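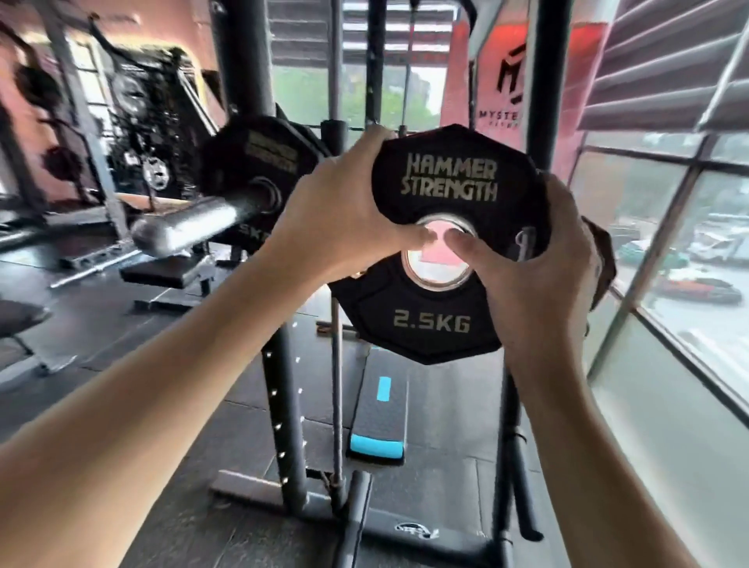 kerstin_l
Sun 26 January

Need opinions on when a clip should start and stop for the plate loading task. We're at 1,817 clips from head cameras now, gym stuff only, and every person collecting cuts them differently. Take one where both hands are on the 2.5KG plate, held upright next to the sleeve with a bigger plate already on it. Is that the start of "put plate on bar"? Is it the middle of "pick up plate, put on bar"? Or is it the tail of "take plate off"? One frame won't tell you and the labelers are guessing. Two of them gave me two different answers and both sounded sure.

I want one rule before we hand the batch to Malte for training. What do you all do?

----

turnis_mg
Malte here. Start = hands leave rest. Stop = hands off object. Everything between is one clip. I don't care if it's long.

What I can't use is clips that open with the plate already in the hands. Policy learns that plates just appear at chest height. Had this in December with the dumbbells, 175 clips, threw them all out.

----

hhellwig
disagree w/ throwing them out. mid-grasp clips are good for the insertion part. lining up the hole with the sleeve is the hard bit and thats where I want most of the data. picking a plate off a peg is easy by comparison

----

turnis_mg
Easy for who? Rubber plate, flat against another plate, you have to get fingers behind it. Our success rate on the peg is worse than on the sleeve. I'll post numbers when I'm back at my desk.

----

kerstin_l
ok but that's an argument for collecting both, I'm asking where to CUT

----

Lucyna C.
We had the same fight on the Brulau set. What worked: record the whole thing uncut, then mark events on it. Touch, lift, align, seated, release. The clip is whatever span you pull between two events. So Henrik gets align to seated, Malte gets touch to release, same recording. Takes longer to label, maybe double the first week, then people get fast.

Also write down direction. On / off. Separate field. Sounds dumb but it fixes exactly what Kerstin is describing.

----

hhellwig
+1 on direction field

and pls a weight field. with the small ones people use a totally different grip. I pinch a 2.5 one handed half the time

----

kerstin_l
Collectors are told two hands always. One hand near the rim, other hand wherever. I know it isn't how everyone does it but the target robot has two arms and not much grip strength.

----

Annelore A
I don't like that rule. I did 7 sessions with it and by the third I was moving like a puppet. Slow, stiff, pausing before every contact so the labeler could see it. If you want natural data let people load a bar the way they load a bar. Then filter out the one handed ones if you really can't use them.

Other thing — my thumb goes to the edge of the center hole a lot, it's just how I steady a plate. Got told off for it once as "occluding the target". Then I see it in other people's clips and it's marked fine. Pick one.

----

kerstin_l
Thumb is fine as long as you can still see the hole. That should have been in the sheet, sorry. Will add.

----

turnis_mg
Natural is nice but I have a real arm at the other end of this. If the human does a quick flick of the wrist the arm can't copy it. Slow is OK. Fake pauses are not OK, the model learns the pause too and just sits there. Seen it freeze in front of the bar for ages.

----

Lucyna C.
So say "steady speed, no stops" in the sheet. Not "slow". People hear slow and they act.

----

yu_annot
Labeler view. Please stop asking us to mark "align" by eye with no definition. From the head view the sleeve sticks out toward the camera and the tip is often in front of a forearm, so you can't tell how far the plate is from it. We've been using "plate stops moving sideways". Is that ok or not?

----

Lucyna C.
That's close to ours. We used first moment the hole overlaps the sleeve tip from the camera's view. Wrong by a few frames, but everybody was wrong in the same way

----

hhellwig
fine with that

----

turnis_mg
Not fine for me but I can live with it if the raw stays uncut. Do NOT delete the raws. Numen deleted theirs to save disk and had to recolect the whole set.

----

kerstin_l
Raws stay. So where I've got to:

Record whole, start before first touch, end after hands are clear.
Events: touch, lift, align (hole overlaps tip), seated, release.
Fields: direction, plate weight, one or two hands.
Steady speed, no stops.

Annelore, one handed allowed from now on but it gets flagged. Malte can filter.

----

Annelore A
Ok good. What about the ones already cut?

----

kerstin_l
Relabel if the raw exists. If it doesn't they go in a seperate folder and Henrik can have them

----

hhellwig
ill take them

----

turnis_mg
Still think that folder should go in the bin. Also who is checking the direction field on the old ones, the labelers can't see it from a cut clip, that was the whole problem

----

yu_annot
Can we have "unknown" as a value then

----

kerstin_l
Yes. On, off, unknown. Updating the sheet tonight.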